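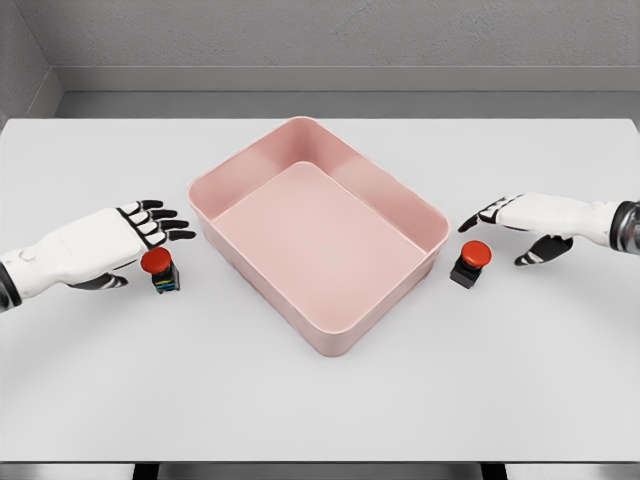

Início Seguindo Notificações Guardados Perfil

Teodor Adamczyk - janeiro

Vou deixar neste fio o que aprendi a passar nove noites em janeiro numa casa arrendada em Urow. Várias pessoas pediram por mensagem e é mais fácil responder tudo de uma vez.

A casa é de um senhor chamado Zdzisław Dudek. Fica no fim da estrada velha, depois da serração, a 50 metros da água. No anúncio diz "à beira do lago". Há um caminho de terra entre a casa e a margem e de manhã passam lá tratores.

Chegada: a estação mais próxima é Pons. De lá há um autocarro para Urow às 11h40 e outro às 17h15. O segundo só vai até ao cruzamento da igreja e o resto faz-se a pé. Com malas, apanhem o das 11h40.

Quem for de carro vem por Bokville. O GPS manda cortar pela floresta de Fukwood e essa estrada não é limpa no inverno. Sigam pela principal, demora mais 20 minutos.

Preço: paguei 2,067 no total, já com limpeza e lenha. Na plataforma a mesma estadia aparecia a 2,502. A diferença é a comissão mais um "pacote inverno" que ninguém me soube explicar. Escrevi diretamente ao dono e ele mandou contrato por email no mesmo dia.

Caução de 100, em dinheiro, à chegada. Devolveu na última manhã, sem discussão. Peçam recibo na mesma, ele passa se pedirem.

Aquecimento. Há radiadores elétricos nos dois quartos e uma salamandra na sala. Os radiadores sozinhos não chegam. A salamandra tem de ser acesa por volta das quatro da tarde para a sala estar boa à hora do jantar.

A lenha está no telheiro do lado norte. A pilha da direita é a seca. Eu usei a da esquerda nos primeiros dois dias e enchi a casa de fumo.

Cozinha: fogão a gás de quatro bicos, forno pequeno, frigorífico normal. Não há máquina de lavar loiça. As facas cortam mal. Levei a minha e usei-a todos os dias.

Há panelas para seis pessoas, mas chávenas de café só três. Avisei o sr. Dudek e ele disse que ia comprar mais.

Quartos: o de cima tem a vista e o teto inclinado. Quem tiver mais de 1,80 m bate com a cabeça ao sair da cama, do lado da janela. O de baixo é mais escuro e mais silencioso. Ao fim de três noites mudei para o de baixo.

Roupa de cama incluída, toalhas também. Trocam a meio da semana se ficarem mais de sete noites. É preciso dizer na véspera.

Internet: funciona para mensagens e email. Chamadas de vídeo só na sala, encostado à parede da escada. Rede de telemóvel quase nenhuma dentro de casa - no caminho da água já apanha.

Compras: a mercearia de Urow fecha às 14h e tem o básico. Pão só de manhã. Para peixe, carne e farmácia é preciso ir a Bokville. Fiz uma ida grande no segundo dia e chegou quase até ao fim.

Comer fora: há um sítio aberto no inverno, ao lado do cais. Sopa do dia, dois pratos, tarte de maçã. Jantei lá três vezes. Não aceitam cartão.

O que se faz: andar. O trilho à volta do lago leva quatro horas com neve pisada. O que sobe por Fukwood é mais bonito e mais escorregadio, e depois do segundo abrigo deixa de estar marcado. Voltei para trás nesse ponto.

O barco que aparece nas fotografias do anúncio é só para o verão. Perguntei. A sauna também não é da casa, é do vizinho, e paga-se à parte.

Coisas que levei e não usei: botas de borracha, segundo casaco, coluna de som. Coisas que fizeram falta: lanterna de cabeça, chinelos quentes, uma extensão elétrica - só há uma tomada junto à cama.

Para quem perguntou por crianças: a escada é íngreme e não tem cancela. O dono diz que tem uma guardada, mas não a vi montada. Falem com ele antes de reservar.

Cães são aceites, um por estadia, sem custo extra. Não podem subir ao andar de cima.

Saída às 10h. Pedi para ficar até ao autocarro do meio-dia e ele deixou, porque não entrava ninguém nesse dia. No verão duvido que dê.

Não ponho o contacto dele aqui em público. Quem quiser mande mensagem e eu passo o email. Ele responde em polaco ou num inglês curto, normalmente à noite.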